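Progress report to the Lozano Fund
Workplace change grant, second reporting period
Prepared by the project office, Bemuvex
February 13, 2024

Purpose of the grant

The grant pays for staff time while Bemuvex brings robot packing into its personal care line at the Beltstead warehouse. It doesn't pay for the robots. Our agreement asks us to report on what changes for the people who pack orders by hand now, and what we are doing about it.

Work this period

Most of the period went into recording grasps. Staff use hand-held grippers to pick up and put down the kinds of goods they pack every day: tubes, bottles, small boxes, sachets. The recordings are then used to train the packing arm. We run these sessions at a table in the open office, away from the warehouse floor, so that nobody is working to the pace of the line while they record.

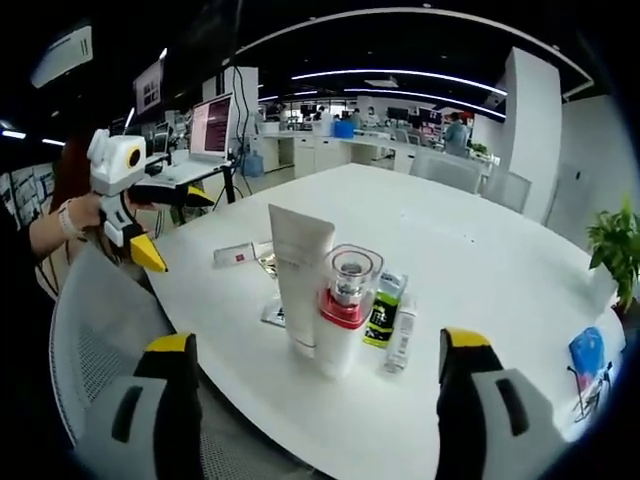
Each packer who signed up gets a paid half-day of training before recording anything. We had planned for 10 packers and 15 have completed it. The extra places came out of the travel line in the budget, which was underspent. To the end of the period we have 784 recordings that passed checking. Recordings are rejected mostly for hurried movements, and the rate has dropped now that sessions are shorter.

Soft packaging is still the hard part. Rigid items are going well in tests. Sachets and thin plastic bags fold or slide, and packers have their own ways of handling them that weren't written down anywhere. We have started a handling guide in their words, and it will also be used to train new hires.
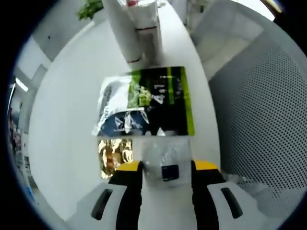
Fommont, our partner for the staff interviews, reported that several packers worry the guide will be used to set speed targets for the people who stay on hand packing. The same point was raised at the floor meeting. Management has agreed in writing that neither the guide nor the recordings will be used to measure any person's work. The notice is up in the lunchroom and a copy is attached to this report.

Changes to jobs

No positions have been cut and none will be during the grant. The first robot station will take over cartons of rigid items on the afternoon shift. Three packers will move into a new role, station attendant, which covers restocking, clearing jams and checking finished orders. The role is paid one grade higher. Attendants will still pack by hand for part of each shift, at their own request, as they didn't want to spend the whole day watching a machine.

Sore wrists and shoulders were the most common complaint in the first interviews. Some staff have found the hand-held grippers tiring as well, so recording sessions now include a break halfway through and people swap tasks after it. We are also looking at a lighter handle.

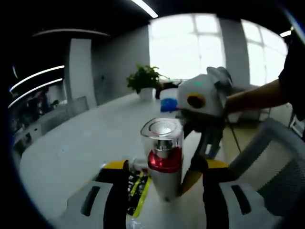

What happens to a packer who doesn't want to work with the robots?
They stay on hand packing with the same hours and the same pay. Mixed orders and fragile goods will still be packed by hand, and the roster for the rest of the grant period has been drawn up on that basis.

Delays and spending

The floor markings for the robot station were held up by a change to the aisle layout. The station will now open in May. Spending is otherwise on budget, and we aren't asking for more money or a change to the end date.

Next period

Finish the soft packaging recordings.
Complete the handling guide and have packers from both shifts review it.
Train the station attendants.
Hold the second round of interviews with Fommont after the station has been open long enough for staff to have a view of it.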